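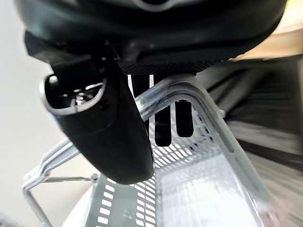 April, 6:40 a.m.

Label text for Riltum came back from the agency with two remarks, both on section 4. First remark: the dosing table gives the starting dose at 400 mg but the footnote on renal impairment still refers to the old 550 mg tablet. That tablet was dropped before the second study. I wrote the footnote myself, so the correction is mine. Second remark: they want the word "combination" defined each time it appears with Uritz, as the two may be given on the same day or on alternate days. Fixed in the draft before breakfast. Three places, plus one in the patient leaflet.

Call with Ingvild at nine. She has the stability results for the Åberg batches. At 20 months the assay is inside limits for all of them. One impurity is rising in the blister packs and flat in the bottles. She thinks it is moisture through the foil and wants a thicker grade tested. I asked whether we could file with the bottle only and add the blister later by variation. She said yes in principle, but the hospital buyers want blisters. Left open.

Noon. Ate at the desk. Reread the safety tables for the single-agent arm. The liver enzyme elevations are mostly grade 1, mostly in the first cycle, and most resolved without a dose change. Two did not. Both narratives say "recovering" at last contact and neither has a date for that contact. Sent a query to the site. Until it is answered, the sentence in the summary stays in brackets.
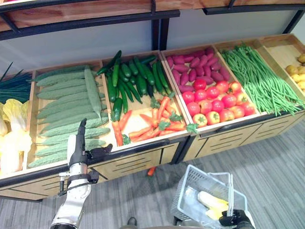
The other open point is the rate of discontinuation. Our table counts a patient who stops Uritz but stays on Riltum as still on treatment. The agency's template counts the same patient as discontinued. Neither is wrong, but the two numbers cannot sit in one document without a note. Amerley Nutsugah will run it both ways tonight – she already has the code from the interim analysis – and we will print the stricter figure in the label and the other in the report.

3:15 p.m. Utomska sent the revised quote for the confirmatory study. The per-patient fee is unchanged. They have added a charge for central reading of scans, 1000 per patient, which was in the first quote as included. I wrote back asking for the line to be removed or explained. No reply by five.

Evening. Slept badly last night and it showed in the afternoon; I read one page of the protocol four times. Stopped at seven. Knee still stiff on the stairs.

For tomorrow: send the corrected section 4, chase the site on the two narratives, ask Ingvild for the foil supplier's lead time. Also renew the parking permit – the old one runs out this month.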